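29th April
by Vilja Tuominen

So the craft corner finally has my attention! It started as one drawer of odds and ends and then spread to every flat surface in the back room, and last week I couldn't find my good scissors for 2 whole days (they were under the wrapping paper left over from December, of course).

My friend Kai-wen came over to help me sort and we got stuck in straight away - well, after coffee. I've gone for yellow this year. Yellow cheers me up, and everything else in that room is beige because the previous owners loved beige and I still haven't painted.
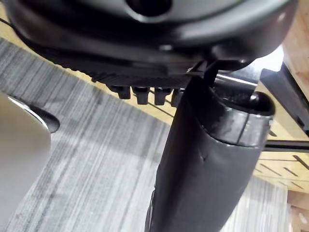
What's staying

The yellow board, for a start. I love working on a bright color, even if Kai-wen says it makes her squint. The Kolář paper trimmer stays too, and so does the big tin of buttons from my aunt, which I'll never use up and don't care.

What's going

Dried-out glue, half-finished cards, and a Braser glue gun that hasn't heated up properly in ages. I paid $40 for it and I'm still a bit sore about that. If anyone wants a bag of felt scraps, leave me a comment and I'll put it in the mail - first come, first served!

Contact | © Vilja Tuominen | Back to top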